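Edges, rails and glare: Araba Agbeko on fitting out small kitchens

Araba Agbeko has specified storage for kitchens since she left the drawing office at Kavholm, and she now runs the fittings side of Hilasness, a workshop that builds shelving and rails for apartments with very little floor. She spoke to us in the workshop's sample room shortly after 8 a.m., before the saws were running.

Her first subject was edges. "People choose a shelf by its face," she said. "Then they live with the front edge. That is the part the hand meets, and the part that wears." Hilasness eases every front edge by 2 millimeters before finishing. A sharper edge loses its coating early, she said, and a rounder one lets jars creep forward.

Dark matte finishes make up most of her current orders. She is cautious about them. "A matte surface hides scratches fairly well and hides grease badly. Along the rim you will always get a line of light, whatever the sheen on the data sheet says. If the edge has a dent, that line shows it."

She checks for this by setting a shelf against a window and looking along it at eye level, a method she learned at Kavholm and has not changed.

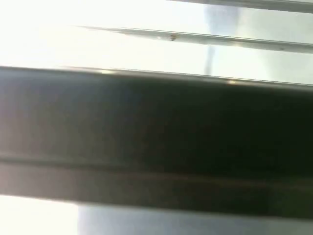 Rails came next. Agbeko prefers a thin metal rod to a flat strip, provided the span is kept short. Her standard bracket spacing is 282 millimeters, a figure taken over from the old Abubakari pattern book. "It is an odd number and it works. Go to 1,000 with the same rod and it will sag under pans. You can use a thicker rod, but then the hooks have to be opened up to fit."

The workshop keeps 17 hook profiles in stock, most of them for the Filau rail. She would like fewer. Customers tend to order a mixed set, hang everything on one type, and put the others in a drawer.

On cleaning, she was brief. A damp cloth, then a dry one, along the length of the piece. No powder. Grooves should be wiped with the corner of the cloth -- a brush only pushes crumbs to the ends.

The next job on her list is a corner unit due in December. The brackets have been cut, and she is still waiting for the customer to settle the height of the lower shelf.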